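Findarer opened its simulation lab to visitors in April, and the engineer who ran the demonstration agreed to answer questions afterward, on condition of speaking for the team. The task on the program was turning a faucet handle. The entire session ran in software.

"We start with the faucet because the geometry is simple and the contact is difficult," the engineer said. "A lever is thin. If the approach is off, the finger slides along it or misses."

The model used for the visit has a tall spout between two lever handles, all in gray, standing on a bare floor. 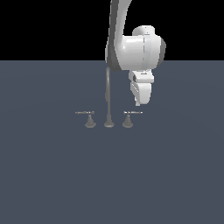

Image: Findarer / Sumava project

Textures are left out on purpose. "They cost render time and the controller does not read them," the engineer said. The work belongs to Sumava, a project in its second year, and runs on an in-house physics package called Dikex. Each episode is limited to 30 seconds of simulated time. The batch prepared for the open day held 152 episodes with 5 variations in handle stiffness.

Visitors asked several times about the second view, which shows little except the gripper and a plain background.

"People expect every view to show the target," the engineer said. "Some do not. We log them anyway - the policy has to cope with a view that tells it very little."

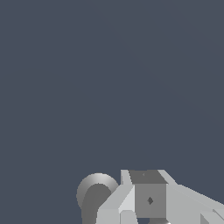

Upper part of the gripper assembly in the second view.

Transfer to hardware is planned but not scheduled. The team wants 20 consecutive clean runs at the highest stiffness setting first. "Friction at the lever is still our weakest number," the engineer said.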